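I've been putting off the cupboard doors since June, and I only got round to them last week because the left one had started swinging open every time I walked past with a tray. If you've got a pair of plain white doors that meet in the middle with one metal fitting between them, you probably know the sort of nonsense they get up to. One sags a bit, the other doesn't, and suddenly nothing lines up.

Mine are the Umora tall ones, 1,799 mm high and 800 mm across the pair (I measured them twice, then a third time after I'd had some tea). They're lovely doors really! But tall doors are heavy doors, and all that weight hangs on the hinges.

## Start with the hinges, leave the middle alone

The big temptation is to fiddle with the fitting in the middle, as that's where you can see the trouble. I did exactly that the first time and ended up with a catch that was crooked as well as doors that were crooked. So:

- Open both doors wide and tighten every screw that holds a hinge to the side of the cupboard. Use a hand screwdriver, not the drill.
- Close them and look at the line down the middle from top to bottom. If it's wider at one end, you want the side-to-side screw on the hinge.
- Give it a quarter turn, close the doors, look again. A quarter turn does far more than you'd think.
- If one door sits higher than the other, loosen the up-and-down screws, lift the door with your foot on a bit of folded cardboard, and do them up again.

On mine the top hinge had nearly worked its way out, and once that was snug the gap was most of the way back to normal.
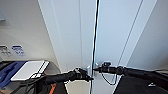 *The metal fitting where the two white doors meet.*

Once the doors hang straight you can have a go at the fitting. Slacken the screws just enough that it will slide, shut the doors gently, nudge it until both sides sit flat, and then nip it up a little at a time, swapping from one screw to the other. If a screw just spins, take it out and poke in a wooden matchstick with a dab of glue, snap it off flush and leave it overnight. I know everybody's dad says this, but it works on my old Penrose dresser and it worked again on these.

## Marks on white doors

Finger marks always gather right by the catch, don't they? I use warm water with a tiny squirt of washing-up liquid, a well-wrung cloth, then a dry one straight after. I tried the Cimton cream cleaner once and it left a dull patch on an inside edge, so that's gone under the sink for the taps.

Keep water away from the join between the doors, where it can creep in behind the surface. An old soft toothbrush, barely damp, gets round the metal nicely.

I've put a spare pair of hinges in the Briltska biscuit tin with the tap washers, and next up is the drawer that sticks.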